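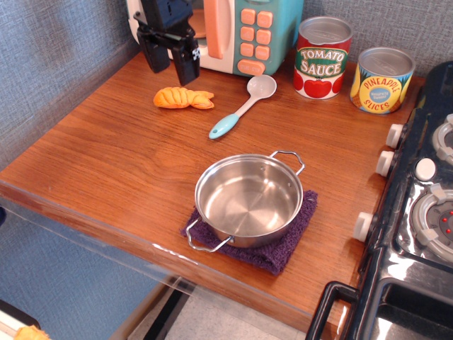

The Smallest Kitchen in Irnby

Our play kitchen has been open to the under-sixes since January, and I'm told the food is excellent, if hard on the teeth. Farzad Ranjbar asked me to put together a gallery page so that parents can see where all those imaginary lunches come from. I said yes before I knew how much of it would be me writing about a croissant.

The counter

Warm orange-brown wood against a blue-gray wall. It's nicer than the counter in my own kitchen and has a good deal less mail on it. There's a clear guard along the front edge, too.

The microwave

White, with a turquoise panel and peach buttons. Every cook has a personal theory about which button does what. Defne Polat's daughter presses all of them, then the big oval one underneath, then announces that it's soup. I have eaten the soup. It needed salt.

The pantry

Tomato sauce and pineapple slices, silver lids and all. Between them they cover most of the menu – pizza, mainly, and a thing called Hurnen that one of the four-year-olds invented and won't explain. You get it with extra pineapple whether you ask or not.

The croissant

Orange, ridged, and never going stale. Baptiste Coste has strong views on pastry and was served this one 19 times in a single morning. He sent it back once, for being cold, and was told the restaurant was closed.

The ladle

White bowl, light blue handle. Used for serving, stirring, conducting and pointing at grown-ups who are sitting in the wrong chair.

The pot

Stainless steel, with two looped wire handles, and shiny enough to check your teeth in. It's on the purple towel, folded, as house rules require. The house rules were written by a five-year-old and run to more than 23 items, six of them about the towel.

The stove

Glossy black, white knobs, gray burners with little red dots on the lower one. Ask any of the staff and they'll tell you it's hot. Please say "ouch" if you touch it. They do check.

Opening hours are up to the chefs. If you have toy vegetables at home that have lost their owner, Radymyr Kovalchuk is collecting them in the box by the coat hooks. No more eggs, please.

Page updated 6/8/19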